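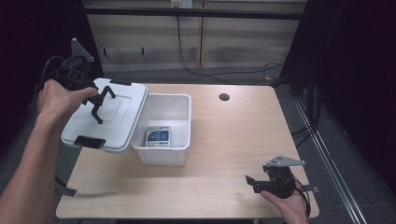
The lid comes up in the left gripper, with the card still in the tub.

The kit came over from Lustovport on the morning boat, in a grey case with Kovács stencilled on the side, and I signed for it so fast that the pen went through the paper.

I had been writing the back page of the Flokstead monthly for 19 issues by then. Mostly I reviewed kettles. I had once given a whole page to a garden hose, and I stand by it. But the editor had sent a note that said only "Skitonari, hand-held pair, two weeks, be fair," and I had read up on them until my eyes hurt, and here they were, two black grippers lying in foam like a pair of sleeping crabs.

You wear them, more or less. You take one in each fist, squeeze, and the fingers close. Everything you do gets remembered, and afterwards a machine somewhere tries to do it your way. That was the part I kept going back to. My way! I have never folded a towel straight in my life.

The booklet suggested starting with a tub and a lid. It was a good booklet, with proper sentences in it, and it told you where to stand. I stood there. I squeezed the left one and the fingers bit on the edge of the lid and I felt it, a small firm tug all the way to the elbow, and I laughed out loud in a room with nobody else in it.

Then I dropped the lid on my foot.

I'll say now that the first hour is hard. Your hands want to be hands. You go to pinch something and there's a length of black finger in front of you that you've forgotten to allow for, and you end up poking the thing across the table. The cables tug if you turn too quickly. I put the tub on the floor twice and knocked the case over once, and my sister rang in the middle of it to ask what the banging was.

"I'm teaching," I said.

"Teaching who?"

I didn't have a good answer. I told her it was very like learning to eat with chopsticks while somebody took notes, and she said she would ring back when I was better.

By the evening I could get the lid off cleanly nine times in ten. By the next evening I'd stopped thinking about it. I was talking to the tub by then, I'm afraid. Come on, up you come, over you go. I did the lid off, the card out, the card back, the lid on, and then all of it again, and when I looked up the window was dark and I hadn't had any tea.

The booklet asked for 56 good goes before you sent anything off. I sent 56 and then I did more, just for the pleasure of that little tug. The light fittings hummed. My wrists ached, and I wrote that down for the review under Weight, along with a note that anyone with small hands should ask for the shorter grip.

The answer from Lustovport came on 8 September 2023, as a film with no sound. I watched it standing up, in my coat. An arm bolted to a bench reached out over a tub much like mine. It took the lid by the edge, on the left, and lifted. Then it waited.

I knew that wait. I do it with saucepans and biscuit tins, I do it with the bread bin at home. I lift the lid and I hold it there a moment, tilted, so the steam can get away, even when there's no steam and never has been. My grandmother did it. I hadn't known I was doing it with the tub. The arm held the lid up over nothing in particular, for just as long as she would have, and then swung it aside and put it down.

I must have played that film twenty times before I took my coat off.

The editor wanted 700 words and a score. I gave her the words easily enough: the good booklet, the aching wrists, the cables that could do with being longer, the lovely bite of the fingers. The score took me most of the night. In the morning I put the grippers back in their foam, shut the case, and opened it again for one more go with the lid.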